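Flolomska Community Board > Local Business > Phone and Internet

Thread: Jirgate store opening on Tremow Street — anyone switching?

cellar_door87
Posted 9 Oct 2026

So the Jirgate store finally opened in the old shoe place on Tremow Street. Went by at lunch. Balloons, free coffee, a prize wheel, line out the door. I won a phone grip. My sister won a phone grip. Pretty sure everybody won a phone grip.

Anyway they're pushing the home internet plus cell bundle hard and I'm thinking about it. Been with Sitompul forever and the bill keeps creeping up. Anyone signed yet? Mostly want to know about signal on the north end past the feed store, and if the home internet box is any good in an older house.

I work from home so if it drops during calls I'm in trouble. Desk is in the back room, which is the worst room in the house for signal on any carrier I've had.

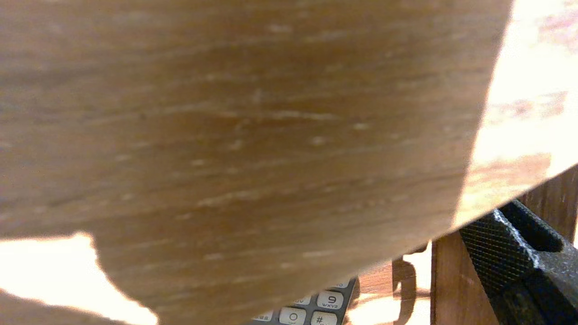
Sitompul gets me 2 bars back there on a good day, one if it's raining. The Jirgate guy pulled up the coverage map and we're solid purple, but the maps are always solid purple. Contract is month to month on the cell side, not on the internet side. He was a little quick on that part so read the sheet if you go in.

----

mudflap
Reply #1

maps are useless. theyre outdoor coverage. standing in your yard holding the phone over your head coverage

----

northendnan
Reply #2

I'm past the feed store, on the hill side. Switched in June when you could only do it over the phone. Calls are fine. Texts fine. Data gets slow after supper when everyone's home, then picks up again later on. No complaints for the price but I don't do anything fancy with it.

Customer service before the store opened was terrible though. Forty minutes of piano music. So I'm glad there's a counter now with a person behind it.

----

cellar_door87
Reply #3

Good to know, thanks. Hill side or creek side makes a difference I bet. I'm creek side.

----

tirefire_ted_no_relation
Reply #4

Creek side is bad. There's the ridge in the way. I had a Jirgate phone thru work and had to walk to the end of the driveway to get voicemail. Sitompul at least works in the kitchen.

----

northendnan
Reply #5

When was that? They put equipment on the water tower since then.

----

tirefire_ted_no_relation
Reply #6

Couple years ago. Fair enough. Ridge hasnt moved tho

----

pennywise_not_the_clown
Reply #7

Everybody slow down on the bundle. I read the whole sheet in the parking lot. The price on the banner is for the first 6 months. After that it goes up, and the new number is in the small print on the back, under the part on autopay. You also lose the discount if you pay by credit card, has to be a bank account.

Also there's an activation fee per line. They waive it "during grand opening." Sheet doesn't say when grand opening ends. I asked and got a shrug.

Not saying don't do it. Saying get the person at the counter to write the month seven price on the sheet and sign it. Mine did, no fuss.

----

mudflap
Reply #8

or just stay put. sitompul has been in this town since before there was a stoplight. they sponsor the ball field. new outfit comes in with balloons and everyone forgets

----

pennywise_not_the_clown
Reply #9

Sitompul raised my bill twice in a year and closed their counter here. I don't owe them for the ball field.

----

mudflap
Reply #10

they closed the counter cause nobody went in

----

pennywise_not_the_clown
Reply #11

It was open four hours a day while people were at work. Of course people didn't go in.

----

cellar_door87
Reply #12

OK ok. Didn't mean to start a thing. Question on the home internet box for anyone that has one — where did you end up putting it? The store guy says a window facing the tower, and up off the floor. My tower-facing window is in the front room and the desk is all the way in back, so either the box gets a good signal and I'm far from the box or the other way around.

----

wrenhouse
Reply #13

Hi! We have the box, different carrier but same idea, I think they're all made about the same. Ours was awful for the first couple weeks and then my son moved it and it was like a new service. Things we learned, in no special order —

Don't trust the lights on the front. Ours showed full bars in a spot where a video wouldn't even load. Run a speed test on your phone standing next to it, write it down, move the box, run it again. Do it at night too bc that's when it gets crowded.

Keep it away from the microwave and the fish tank (if you have a fish tank). And don't put it inside a cabinet to hide it, I know they're ugly but it really hurts.

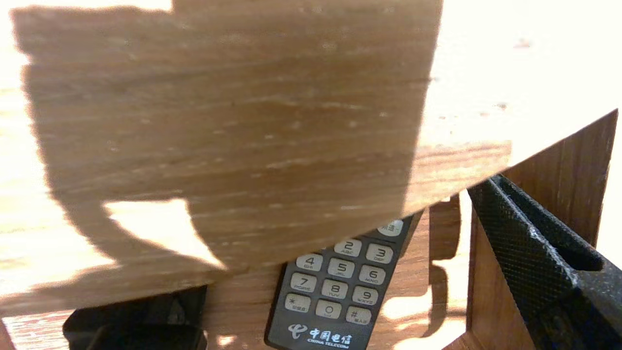
Old plaster walls are the other killer, there can be metal mesh in them and the wifi just dies. If yours are plaster I'd budget for an extender right from the start. Ask if the store will throw one in, they were giving away everything else lol. And ask what the return window is on the box itself, because the trial on the phone and the trial on the box weren't the same with ours and we nearly got stuck.

----

cellar_door87
Reply #14

Super helpful thank you. Front half is plaster, back half is an addition with regular drywall. So the signal would have to get thru the plaster to get to me. Great.

----

tirefire_ted_no_relation
Reply #15

Run a cable. One long network cable from the box to the desk, along the baseboard. Costs less than an extender and it doesn't drop. Under the house if you've got crawl space and don't mind spiders

----

wrenhouse
Reply #16

Seconding the cable! Ugly but it works.

----

gridlock_gal
Reply #17

Disagree a little. If you rent, check before you drill anything. And extenders are a lot better than they used to be. I'm on video calls all day with one and it's fine.

My gripe with the store is parking. There's what, a handful of spots out front and the bakery shares them. Went by after work and people were double parked up to the corner. If this is how it's going to be, the town needs to do something about that lot behind the bank.

----

pennywise_not_the_clown
Reply #18

That's opening week. It'll be dead by Thanksgiving.

----

gridlock_gal
Reply #19

Hope so. Well no, I don't hope so, I'd like one storefront on that block to stay open. You know what I mean.

----

northendnan
Reply #20

Did anybody hear the speech? The man from the company said they spent two years picking the location. The shoe store was empty the whole time, don't know what there was to pick. Nice speech though. And they gave $3000 to the library for the computer room, big cardboard check and everything.

----

mudflap
Reply #21

ok thats decent of them. still not switching

----

cellar_door87
Reply #22

Update. Went back in before close and asked all the things. Pasting from my notes, sorry for the mess.

Return window — phone and box are seperate, wrenhouse was right. Both start the day you leave the store, not the day you activate.

Price after the promo — got it written on the sheet. Still lower than what I pay now but not by as much as the banner makes you think.

Activation fee — waived if you sign this month. So that's when grand opening ends, I guess.

Extender — not free. Tried.

Porting my number — can take a day. Do NOT cancel the old carrier first, they said, or you can lose the number.

Going to take just the box home and test it for a few days, keep Sitompul on the phone for now. If it holds up on calls I'll move the rest over.

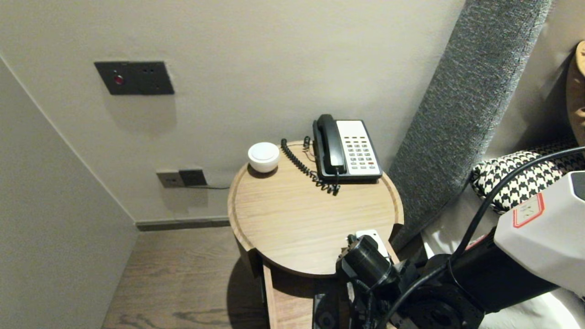 ----

Speed test numbers, creek side

----

cellar_door87
Reply #23

Starting this part so people can find it later. Post your street side (creek or hill), time of day, download number and which carrier. No addresses please.

Mine so far, creek side, Jirgate box in the front window, mid afternoon: 87 down. Didn't expect that. Haven't done the after supper one yet.

----

tirefire_ted_no_relation
Reply #24

87 creek side?? ok I'll eat my words a little. Try it at 8 tonight

----

northendnan
Reply #25

Hill side, Jirgate, on the phone not the box. I don't know how to do the test. My grandson's coming over and I'll have him do it.

----

mudflap
Reply #26

sitompul, creek side, kitchen. not posting the number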